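About Trimow

Trimow is a small school for people who have been told, usually by an app, that they already speak a language. We teach Vietnamese and Romanian to adults, in the evenings, on the second floor of a former print shop in Prilturlow. We opened with one room and a borrowed blackboard. We have more rooms now and we bought the blackboard.

Most language school websites promise fluency by some date. We looked at a lot of them before writing this page, and we don't believe the promises. Fluent is a word that sells courses and means very little. Can you argue with a landlord? Can you follow your mother-in-law when she is talking to her sister on the phone? Those are different skills and they take different amounts of time, and a school that gives you one number for both hasn't met you.

We don't have a method with a trademark on it. Phong Ông, who started the school, taught for years under two of those, and his view is that both were a textbook with the pages in a different order. Our classes use a reader we wrote ourselves, a grammar sheet for each week, and a great deal of talking. If that sounds old-fashioned, it is. We have tried the newer things. In February we ran a trial of a speech-scoring program called Tredimer, which gave students a mark out of 100 for their tones. It gave Thu Mạc, who grew up in Huế and teaches our advanced class, a 60. We canceled the subscription.

The claim we are most suspicious of is that adults can pick up a language the way children do, just by being around it. Children are around it all day for years, with people who love them correcting every other word. An adult with a job gets two evenings a week and whatever can be squeezed in on the bus. So we explain the grammar. We explain it early, in plain English, and we come back to it often.
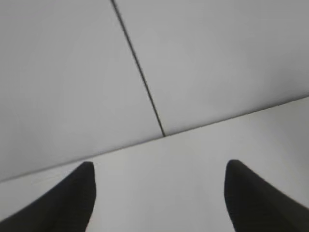
Toàn Đoàn thinks we overdo it. By his account, the first month had too many charts and too little conversation, and he learned more from ordering lunch badly at Bùi than from any page on classifiers. He also says he went back to the charts later and was annoyed to find them useful. We have left the first month mostly as it was, though the chart on pronouns is shorter than it used to be.

Romanian is taught by Octavian Vasiliu. His classes are smaller and quieter, and he doesn't accept homework by email. Students who come to him with Italian or Spanish expect an easy ride, and for a few weeks they get one. Then the cases arrive. He would like it known that the sentence "it's basically Latin" has not yet helped anyone in his room pass a placement test.

About those tests. Ours is a conversation with a teacher and one page of writing. We don't give certificates that claim to match international levels, and we would ask you to be careful with any small school that does. If you need a recognized certificate for work or immigration, you need an official exam, and we will tell you which of our classes cover some of the same ground and which don't.

Lộc Tăng runs the office and answers the phone. He can tell you what a course costs, and the price he gives is the whole price, with the reader included. There are no discounts that run out at midnight. You may sit in on one class before you pay for anything, and if the level turns out wrong in the first two weeks you can move up or down without a fee.

We don't print student testimonials, good or bad. Every school's are glowing, and we have never learned anything from reading them. Come and sit in the back of a class and ask the students at the break.

Page last revised September 21, 2018. The evening timetable is posted by the street door and is available from the office.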